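Tuesday, February 15, 2022

Humidity cabinet, corrugated board conditioning. Continuing from the January runs.

Reloaded the Sedholm cabinet at 8:10 with 4 stacks of the Skolline double-wall blanks. Setpoint unchanged. The door gasket is still stiff at the lower hinge corner, so I taped over it again and noted the tape in the log. The replacement gasket is on order from Cikitz, no ship date.

Mass of stack A at load was 1,000 g after trimming. I trimmed all stacks to the same mass this time. In January they went in as cut and the uptake curves could not be compared without normalizing, and the normalized curves looked worse than the raw ones. Trim edges are clean on A, B and D. C has a crushed flute along one long side from the old blade. Left it in, flagged.

Readings every half hour until noon, hourly after that. Stack A gained fastest, as before. It sits nearest the fan. I moved A and D at 11:30 and the order of the two curves switched within three readings, so the position effect is real and larger than the difference between board lots. The lot comparison in the January summary should not be used until it is rerun with rotation.
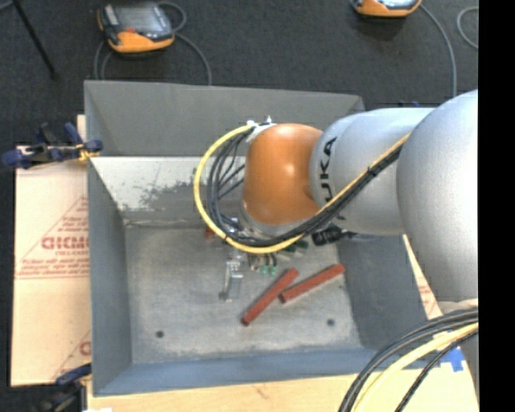
Edge crush on the conditioned pieces started at 14:00. Platen speed per the usual sheet. First 110 specimens done by end of day, remainder tomorrow. Two buckled at the waxed edge instead of crushing and are excluded. Wax depth on both was under the mark on the dip gauge. Dip bath had dropped a few degrees while the lid was off, so the lid stays on between batches from now on.

The Hafþórsson load cell drifted slightly at zero over the afternoon. Re-zeroed before each set of ten. Drift was in one direction and small against the spread, but I want it checked against the reference weights before the lot report goes out.

Open items:
Rotate stacks every second reading, all runs.
New blade before any more of lot 148 is cut.
Recheck stack C separately, crushed side up and crushed side down.
Ask Cikitz about the gasket.
Cabinet left running overnight, logger on, water tank filled to the upper line.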